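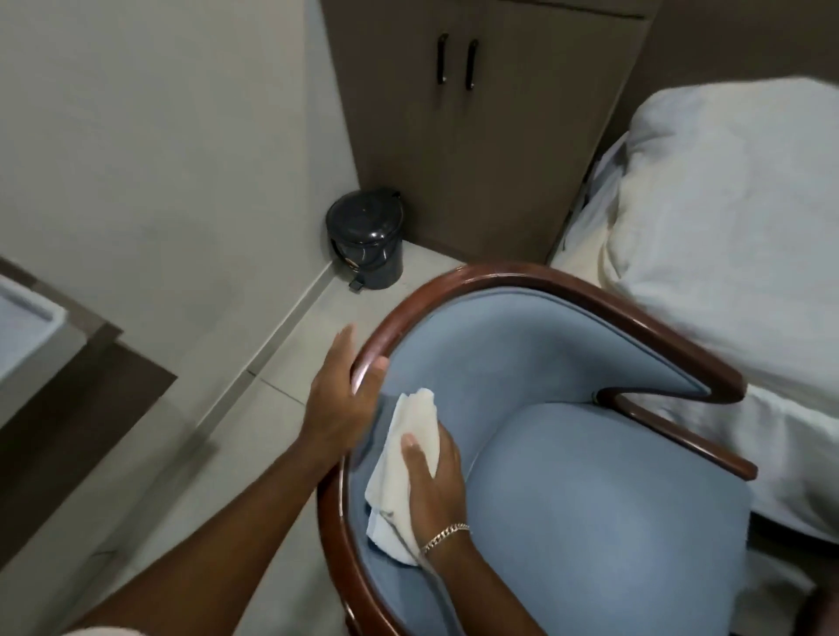

Armchair with a curved wooden frame and pale blue upholstery

Kumenance Folding Soccer Rebounder

$157
In stock. Ships flat in one box.
Sold by Flornedico

I've been selling soccer training gear out of my little shop for a good while now, and the rebounder is the thing I get the most email about. Which one should I buy, will it rust, will my kid get bored of it by August? So I've put everything I know about the Kumenance on this page, and if I've missed something you can still write to me (I answer most evenings, after practice).

First off, what it is. A steel frame, a tight net, and a set of elastic cords holding the two together. You kick the ball at it and the ball comes back. If you've ever had a garage door ruined by a kid working on their first touch, you already know why people want one!

I tried a few before I settled on this model. The Bunum is a decent rebounder too, and I still stock it, but it's really made for smaller kids. The net is softer and the ball kind of dies in it when you hit it with any pace. The Kumenance sends it back properly, so an adult can get a real workout out of it. I use mine before work most mornings and my goal is 300 passes, half of them with my left foot, which is terrible. It's a bit less terrible than it was in the spring.

The angle adjusts with a pin on each side. Set it nearly upright and you get the ball back along the ground, good for passing and turning. Tip it back and the ball pops up, so you can work on chest control and volleys, or keepers can practice catching. Pull the pin, tilt, push the pin back in. Please check that both pins have clicked before you start blasting shots at it. I skipped that once and the whole net flopped backward into my tomatoes.

It weighs 28 pounds. I can carry it across the yard on my own without any trouble, and it fits in the back of my hatchback with one seat folded down. A younger kid will need help moving it. The weight does help it stay put, but on grass you should use the ground stakes, and on turf or a driveway I'd lay a sandbag over the back bar. Sandbags aren't included. I sell them, but any hardware store has them too, and probably cheaper.

Setting it up

The frame comes folded and the net comes rolled up separately. Hook the cords onto the corners first, then work toward the middle of each side, going back and forth across the frame so the tension stays even. If you go all the way down one side first you'll be fighting the last few hooks and saying words your kids shouldn't hear. Gloves are nice to have. No tools needed for the net, and the wrench for the leg bolts is in the bag with the stakes.

After the first couple of weeks, tighten the leg bolts again. New frames settle a little and you might hear a rattle.

Looking after it

The frame is powder coated and handles rain fine. Sun is harder on the cords than water is, so if yours lives outside all year, throw a tarp over it when you're not playing. I bring mine into the shed for the winter. Replacement cords and nets are on the spare parts page, and they fit every version of this rebounder, including the older one with the black feet.

What's in the box

Folding steel frame with adjustable legs
Net
Elastic cords, plus a few spares
Ground stakes
Wrench
Printed instructions (the drawings are small, so I've put bigger ones on the help page)

Warranty and returns

The frame is covered for 2 years against broken welds and bent legs. Nets and cords aren't covered for normal wear, but if something shows up damaged, send me a picture and I'll get a new part out to you. You can return the rebounder within the month if you don't get along with it. Keep the box, please, it's an odd size and really hard to replace.

Goes well with

Athanasiadis training ball, size 4 or 5. It has a slightly grippy cover that holds up nicely on driveways.
Flornedico flat cones, mixed colors
Bunum mini rebounder, for the little brother or sister who keeps getting in the way

Add to cart
Ask me a question
See spare parts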